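Ticket 328: Left gripper width drifts during two-handed sorting sessions
Project: Bokness
Site: Biltgate, upstairs room
Status: Open, again
Priority: Medium (raised from Low, where it had been enjoying itself)

Reported problem

Episodes recorded since the last firmware update show the left gripper reporting a width of 2 mm when the jaws are fully shut. The right one reports zero, as it should. The offset isn't there at the start of a session. It creeps in, stays for a while, and is gone after a restart, so the morning check passes every time.

Training picks this up as a habit. The policy trained on the January batch closes the left jaws nicely, stops a hair short, and carries nothing to the correct compartment with great confidence.

What I tried first

Restarted the logger. Swapped the left and right USB ports. The offset stayed with the left gripper, which clears the ports and the hub. Reinstalled the Hireck driver, then reinstalled the one before it, which has fewer features and a better attitude. No change with either.

Entry, 2025-06-21
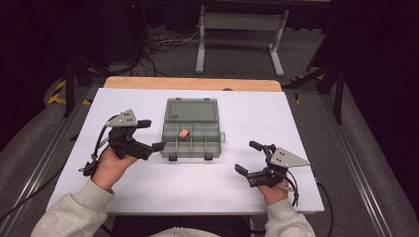 Width drift is hard to catch on big objects, because a couple of millimeters disappears into the finger padding and the episode looks fine on playback. The task we settled on for this ticket is therefore the compartment organizer, the gray one, with the small orange-pink cube in one of the middle cells. Whoever is demonstrating sits at the near edge of the board and works with both grippers, jaws open on either side of the box before each grasp. Divider walls leave little slack, so if the reported width is off you see it in the plot right at the moment of contact.

Settings for the run: both grippers streaming, head view on, wrist views on, encoder log written to its own file so the recorder can't tidy it up. The recorder likes to smooth. I have asked it not to in the config, in two places, and I now check the output anyway.

Findings so far

1. The raw encoder counts are clean. Jaws closed gives 4000 on both sides, every time I looked, including during drift.
2. The width value is computed from those counts plus a stored zero. The stored zero on the left changes mid-session.
3. It changes when the left trigger is held fully open for longer than the idle timeout. The driver takes this as an invitation to recalibrate. The right unit has the same code but an older settings file with the feature switched off.

So the hardware is fine and I owe it an apology for the afternoon with the calipers.
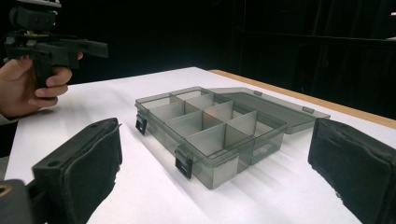
Wrist view, lid laid back and both latches open.

Notes on the wrist views

While I was in there I checked them for the other complaint on this ticket, the one about the policy confusing dividers with their reflections. That's a fair complaint. The plastic is see-through, the partitions overlap, and you get darker and lighter rectangles that don't match any one cell. I don't intend to fix this. Robots will meet see-through plastic sooner or later – they may as well start now. Please open a separate ticket if you feel strongly.

Workaround until the driver is patched

Set auto_zero to off in the left settings file. Power cycle the left gripper only. Close both jaws fully and confirm zero on both before you record anything. Repeat the check at the end of the session and write the value in the sheet, even when it's boring.

What to do with the old episodes

Don't delete them. The raw counts are in the log, so width can be recomputed with the fixed zero. The script is in the Þrastardóttir folder under tools, and yes, the folder name breaks the backup job, see the other ticket. Episodes without a raw log go in quarantine.

Still to do

Patch the idle timeout behavior in the driver.
Recompute the January batch and retrain.
Make the morning check run for longer than the timeout, so that it can fail.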